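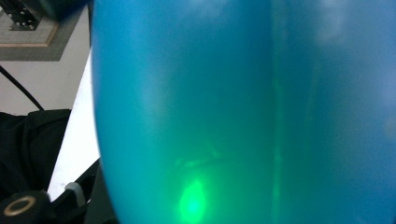
Blue, close up, with a green glow near the bottom.

Wallner Strand Kit – DNA origami for classrooms and small labs

We have been packing the Strand Kit in our Mesdale workshop for a good while now, and it still makes us happy to send one out the door. Inside you'll find everything a beginner needs to fold a simple flat shape out of DNA: one long scaffold strand, a set of 200 short staple strands already mixed, the folding buffer, and a printed guide that Elvira Taipe rewrote last December in plain words (she took out nearly all of the chemistry jargon, bless her).

Choose a triangle, a square or a six-pointed star. Each finished shape measures 100 nanometers across, so you will need access to an atomic force microscope if you want to see it, but a basic gel will tell you whether the folding went well.
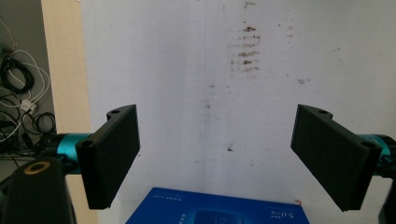

The mix goes into an ordinary thermal cycler and cools slowly overnight. Start it at 5 p.m. and it will be ready when you come in the next morning – no need to sit up with it! One kit makes 18 reactions, and the unopened tubes keep for a year in the freezer. Please don't thaw and refreeze the staples more than you have to; small portions are much kinder to them.

Teachers often ask us how forgiving the star is compared with the other two.

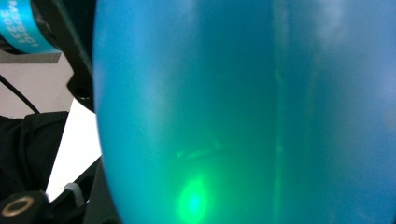 Brenda Herrera, Illunton: We ran the star with two classes and got a clean band both times, though I'd tell anyone to begin with the triangle and pipette slowly. The guide was a real help.

Larger groups may like the Musov refill, which has the same strands and buffer without the guide. For orders of 1000 reactions or more, write to Duván Huanca at the workshop and he'll work out shipping with you.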